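Club sim project: gripper keeps closing before the arm gets there
Posted in School Robotics

Brayan Mamani
Hi all! I'm in a robotics club at my school and we're doing our whole spring project in simulation (we have 14 kids and no budget, so sim it is). I'm on the arm team and I've been staring at the same room with the red floor for days. Views from our run, one from the gripper and two looking out over the robot's body:

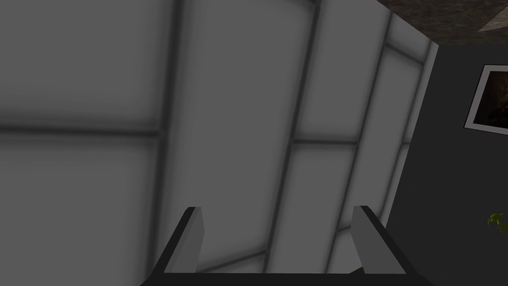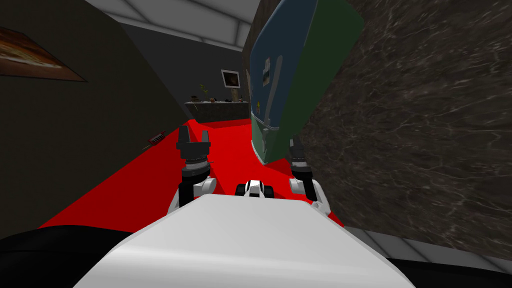
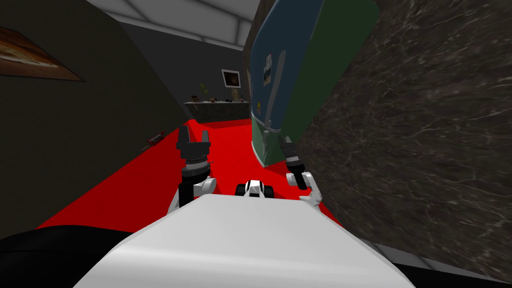
My close command fires after a fixed 100 steps, and half the time the arm is still moving. Is there a better way to decide when to close the gripper?

Rima Nassar
Stop counting steps and check the arm instead. Every step, compare the gripper's position with the target, and only send the close command once the distance has stayed under your tolerance for a few steps in a row. Keep a timeout too - otherwise a target it can't reach will hang the whole run. We had one log go to 2,526 steps before anyone on my team looked up from their pizza!

Nizar Hattar
just make the wait longer, we use 117 and it's fine

Najwa Najjar
I'd go with Rima's way. One thing to add: check the joint speeds as well as the distance, so you don't close while the arm is swinging past the target. Ours did that all through April and we blamed the gripper the whole time.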